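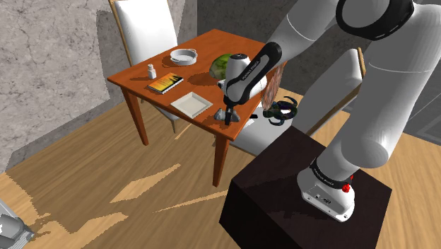

How long before a teaching session should I run through this list?

Give yourself 20 minutes before the first demo of the day, and another quick pass any time someone else has had the controls.

Teleop and hand-guiding checklist, table tasks
Filled in by Ingrid Doucet, 5/21/25

I keep this one for the Skerley bench and its simulated twin, so a few items only count for one or the other. Tick, cross or N/A, then my comments after.

1. E-stop pressed and released, arm drops out of teach mode -- OK
Did it twice. The button on the real pedestal is a bit stiff and I'd like somebody to look at it before we have visitors in.

2. Speed cap in hand-guiding set to 200 mm/s -- OK
It was sitting at the old value when I logged in! Please put it back when you've finished your fast runs, folks.

3. Pedestal bolts and base, no rocking -- OK (N/A in sim)

4. Chairs clear of the elbow sweep -- COMMENT
In the sim layout there's a chair tucked in beside the table on the robot's side, with its back toward the arm. Fine for reaching over the tabletop, but I wouldn't swing the elbow low through there, and on the real bench I'd want that chair gone altogether.

5. Objects sitting fully on the table -- CROSS
The brown one at the right hangs over the edge. Either nudge it in or leave it out of the task list, because a learner will copy whatever approach you show it, awkward reach and all.

6. Fingertip clearance at the start pose -- COMMENT
Fingers point down just above the wood, close to the white tray. I like a higher start myself. New operators tend to push down first and think second (I certainly did, and I've got a gouge in the Rosenthal bench to prove it).

7. Remote controller charged, over 90 per cent -- OK
Left-hand one was slow to pair. Held the button down and it came good.

8. Controller and gripper agree on open and closed -- OK
Squeeze is close. Somebody flipped it on the Prurnport setup last May and we lost a whole afternoon of demos.

9. Force limit trips when pushed by hand -- OK (N/A in sim)
Trips at 56 N, same as last check.

10. Recorder running, disk space free -- OK
Room for 3000 demos, so no excuse for deleting the bad ones. Label them as failed and keep them, Ukon wants those too.

11. Second person within reach of the stop -- N/A
Sim only today. For the real arm this is a hard no-go if you're on your own.

Result: sim is good to go once item 5 is fixed. Real bench is on hold until the stiff button has been looked at -- I've put a tag on it, so please leave the tag where it is.

Next check: before the tray-placing demos. Initials: I.D.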